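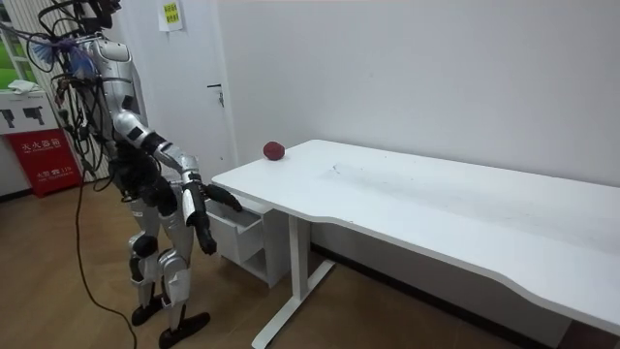 Home Programs Mentors Reports Contact

Loltwood Picture Book & Middle Grade Mentorship
Progress report to the Solheim Fund, winter into spring
From Hala Ouazzani, program lead

Hi all, and thank you again for the second year of support! I know the form asks for "activities and outputs to date," so I'll try to get to those before I wander off into stories about manuscripts.

We have 23 writers in the program right now, split between the Lastville group and the Plostthorpe group. Lastville is mostly picture book people, and Plostthorpe leans middle grade, with one very determined verse novelist who has already talked two of the others into trying it. Each writer is paired with a mentor and sends pages once a month. Between them the mentors have returned 104 written critiques so far, a lot more than I put in the application (I'd guessed low, partly because I didn't know Magdy El Idrissi yet and had no idea he would write four pages of notes on a 500-word story about a goose).

The February workshop was on openings. Chaimae Fahmy ran it and had everybody read their first page out loud, stop, and let the room say what they thought the book was going to be. It was a bit brutal and people loved it. Two writers went home and cut their first chapter completely. One of them has since put half of it back, and she's probably right to.

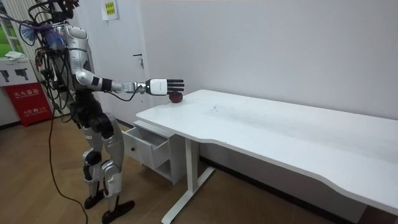 Robot with one arm reaching over the end of the desk.

Now for the part that's behind. I promised you a printed anthology of student work by the end of the grant period and we're not going to make that date. The pieces are in, but the editing has been slow, and the printer we had lined up changed its minimum order. Hicham Belhaj has taken over the layout and tells me the picture book excerpts are the hard bit, because the page turns don't work when you squash a spread down to fit. I'd like to ask for an extension of three months on that one item. No extra money, just time. I'll send the formal request separately if that's how you prefer it.

The query letter clinic did go ahead. I expected a handful of people and we ended up reading 71 letters, counting revisions. Most of them had the same trouble — a lovely paragraph on theme and no hint of what the main character wants. Loubna El Khatib made a one-page sheet on this that I'm going to steal for every class I ever teach. If you'd like to share it with your other grantees, she's happy for you to pass it around with her name on it.

On results, I want to be careful. Two of our writers have had full manuscripts requested by agents, and one had a short story taken by a children's magazine. I can't claim the program did that, as both of the novelists had been at it for years before they met us. They do say the deadlines helped!

Budget is close to plan. Mentor fees are where they should be. We underspent on travel once Magdy moved his sessions online, and I'd like to shift what's left toward hiring a sensitivity reader for the anthology. I've put a line for it in the spreadsheet, in yellow, so you can't miss it.

Coming up next: the revision weekend in Plostthorpe, the second round of one-on-one calls, and a read-aloud evening where the picture book writers try their drafts on a room of real first graders. You're very welcome at any of it. The read-aloud starts at 5:30 p.m. and there will be juice boxes.

Hala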